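Sorting and Wiping Down a Play Kitchen Set

Applies to mixed sets of plates, bowls, cups, pretend food and one or two condiment bottles. Allow 20 minutes for the full job.

1. Lay everything out
Use a white or other light-colored surface. Small food pieces are easy to lose on a dark floor. Spread the items so that each can be picked up without moving another. A bottle may lie across a plate if space is short.

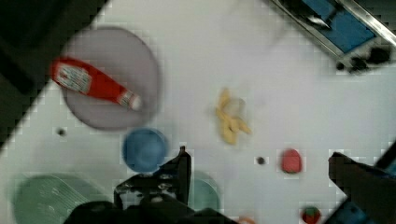
2. Separate by shape
Plates first, then bowls and cups, then food. Fruit goes in its own group. Keep sectional pieces together; a banana with splayed parts should be checked at each joint for trapped crumbs.

3. Wipe
Fold a cotton cloth in quarters and dampen it. Work from the rim of each plate inward, turning the cloth to a clean face after every 2 items. Crumple the cloth to reach the inside of a cup or bowl.

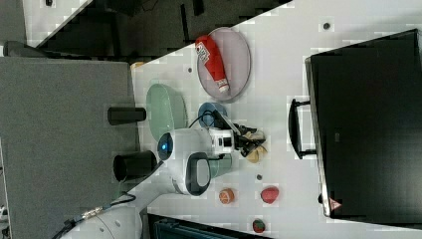 Do not soak hollow food pieces. Water enters at the seams and drains slowly. Bottles with paper labels are wiped at the cap and base only.

4. Dry and store
Stand bowls and cups upside down on a rack overnight. Stack plates by size, largest at the bottom. Food goes in a lidded bin, bottles upright along one side.

Repeat every 2 weeks in regular use.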